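Cuaderno del taller de conservas Beltico
Martes, 12/3/24. Tomates, otra vez

Llego con las manos oliendo a mata de tomate y escribo esto antes de que se me olvide todo, que la semana pasada lo dejé para luego y así me fue.
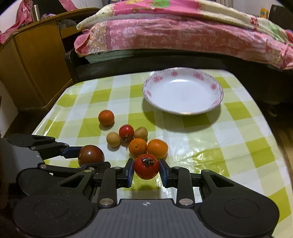

Hoy tocaba separar por madurez antes de meternos con la salsa. El hule de cuadros verdes y blancos ha sido un acierto, se le pasa un trapo y listo (el de tela que teníamos antes todavía tiene la mancha de mayo, descanse en paz). Eso sí, brilla muchísimo, y con la lámpara encima me cuesta distinguir un rojo vivo de un rojo ya pasado. Mañana pruebo a apagarla y trabajar solo con la ventana.

Lo de los oscuros: hay alguno de un rojo que tira a marrón, de piel muy lisa, y yo al principio los apartaba pensando que estaban malos. ¡Pues no! He abierto 2 y por dentro estaban perfectos, dulces, casi sin agua. Para salsa van de maravilla, así que dejad de mandarlos al cubo, por favor. Los rojos normales los guardo para el bote entero.

El rabito seco y enroscado no me preocupa, lo que miro es la piel de alrededor. Si cede al apretar un poquito, a la olla hoy mismo. Y se lo quito al final, justo antes de lavar, que si se lo arranco antes se abre por ahí y lo pringa todo.

También han acabado naranjas y rojos revueltos en la mesa, culpa mía, que quería probar la mandarina en la salsa. Primera tanda: 200 gramos de tomate oscuro, la ralladura de una mandarina, sal y 3 hojas de albahaca. Demasiada ralladura, amarga. Segunda tanda con la mitad y muchísimo mejor, tiene un punto raro pero rico (he dejado un tarrito en la nevera de arriba, probadlo y apuntad aquí al lado qué os parece).

Pendiente:
Pedir tapas nuevas a Drikness, las de la última caja cierran regular.
Contestar a los de Fluremcombe, que quieren saber si llegamos a 2000 botes. Yo diría que sí, pero con la olla pequeña ni en broma.
Afilar la puntilla, que aplasta más que corta.

Mañana sigo con la tercera tanda, sin albahaca.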